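Bin-picking cell: what goes into the next budget

The equipment plan for the coming budget year is due in December, and the bin-picking line is the largest single entry from the automation side. The figures below are the working version. Comments on the spreadsheet are welcome until the plan is frozen; after that, changes go through the normal amendment form.

Scope

The request covers one production cell at the Quartey site, to be placed at the end of the cut-to-length line. The cell takes bars of mixed orientation from an open bin and puts them singly on the infeed of the existing deburring station. It does not cover the deburring station itself, which stays on its current depreciation schedule, and it does not cover any change to the saws.

The bench setup at Dasero remains in use until the cell is accepted. It is carried on the development cost center and should not be counted again in the capital request. An earlier draft did so and overstated the total.

Where the money goes

The arm is the easiest line to price and the least likely to move. Both suppliers asked to quote, Ellier and Kavix, came in close to each other on the arm and controller. The differences are in everything around it.

For planning purposes the split is as follows. Arm and controller take 45 percent of the capital sum. Gripper, spare fingers and cable dress pack take 8 percent. Vision hardware, bins, base frame, guarding, electrical work and commissioning make up the rest. The commissioning share is larger than in the palletizing project, and readers who compare the two should note that palletizing used fixed positions and needed no part location.

Gripper and fingers

Fingers are a consumable and should be budgeted as one. A finger that reaches into a metal bin will touch a wall sooner or later, and the plan assumes that fingers are replaced on inspection. The first set and one spare set are capital. Everything after that is operating cost and belongs to the Quartey maintenance budget, which needs a new line for it.

Ellier quotes machined fingers with a lead time of 19 working days. Kavix stocks a standard finger and modifies it, with a shorter lead time and a higher unit price. Either is acceptable if two full sets are on the shelf before handover. The mounting pattern must match the drawing in the request folder, so that fingers can be ordered from a third party later.

Bins

Sheet metal bins with sloped walls are specified. Sloped walls give the fingers more room at the top of the bin, but they do not solve the problem of a bar lying close to the wall and parallel to it. The acceptance test therefore has to include bars against the walls and bars at steep angles to each other, and not only a well-spread layer in the middle.

The bench work is done with the bins clamped. Clamps are fine for development, but a production cell needs a locating fixture that returns each bin to the same position after a change. The fixture is a separate line in the request. Please do not merge it with the base frame, as the two are likely to come from different shops.

Cable management

This was underestimated in the palletizing project. Cables and hoses on a bin-picking arm bend more than they do on a simple transfer, and the arm has to dip over a bin wall on every cycle. The request includes a full dress pack, one complete replacement dress pack, and floor trunking between the controller and the base frame. Cables laid on the floor are not accepted in the production area.

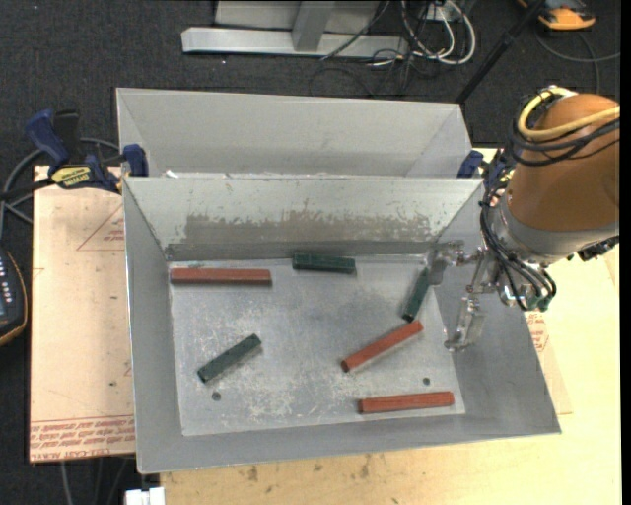
Bench setup with red and green bars in the front bin.

Acceptance and payment

Payment is proposed in three stages: 50 percent on order, a second part on delivery, and the balance on site acceptance. Purchasing would like a smaller first payment. Ellier has indicated that it can be discussed. Kavix has not yet replied on the point.

Site acceptance will be run with our own bars and our own bins, on an ordinary shift, with the regular operator at the controls. The supplier may have one person present. A pick that needs a manual restart counts as a failed pick. The required rate is still under discussion with production planning and will be entered in the specification before it goes out – quotes received so far were made without it, and both suppliers have been told to expect a revision.

Running costs

Besides fingers and dress packs, the annual budget should carry the vision software license, one service visit, and training for two operators per shift. Training is quoted per course, so it is cheaper to send the operators together. Compressed air and power are small and can stay in the general site overhead.

Planned downtime for bin changes is not a cost line, but it does affect the payback calculation. The current sheet assumes two bin positions, with one being emptied while the other is exchanged. If the floor layout allows only one position, the payback period has to be recalculated before the request is signed.

Open items

Floor layout at Quartey, including the second bin position and fork truck access.

Revised quotes from Ellier and Kavix against the full acceptance test.

Confirmation from maintenance that the operating line for fingers and dress packs has been created.

Decision on the first payment.

The request folder holds the drawings, both quotes and the cost sheet. Send layout comments to the Quartey planning desk and cost comments to purchasing, with the line number from the sheet in the subject.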